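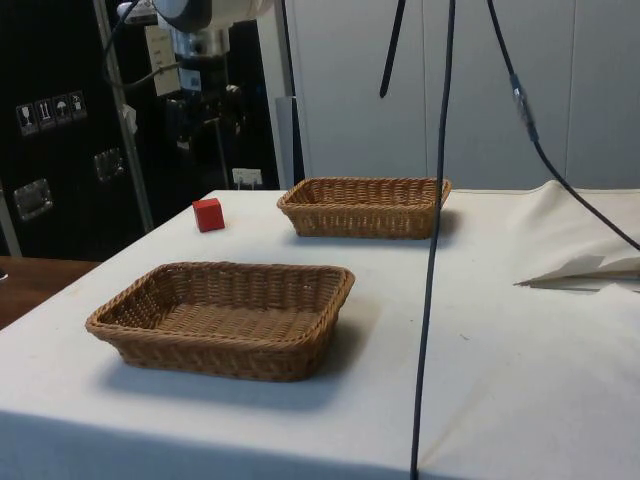

Rulby Seeded Cracker Mix
Makes 2 large trays
Made by Lonent

We love this mix! It's a rye and oat base with sunflower, pumpkin and linseed already stirred through, so all you add is boiling water and a glug of oil. Leave it to thicken, spread it thin between two sheets of baking paper and bake low until the edges lift. The smell alone is worth it.
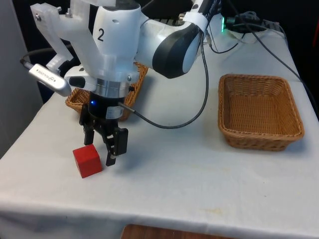
Sirkka Koskela wrote in to say she adds caraway and a pinch more salt, and that hers were still snapping cleanly after 4 days in a tin. We tried the caraway and now we can't stop (lovely with a sharp cheese).

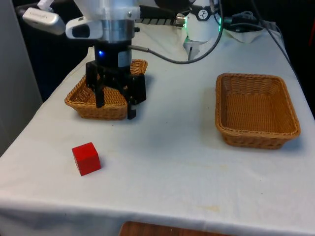

Crackers from this mix go a long way at a party. Break them up by hand while they're cool, big uneven shards are best, and keep them well away from the dips until people sit down. For serving, two woven baskets on a white tablecloth look just right, with plain shards in the smaller one and the caraway batch in the larger.

Ingredients: rye flour, oats, sunflower seeds, pumpkin seeds, linseed, sea salt.
Storage: airtight tin, cool cupboard.
Allergens: contains gluten.

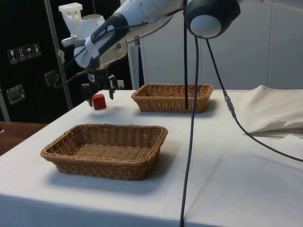 Small red cube on a white tablecloth

Also from Lonent: Plarnarier oatcake mix, back in October.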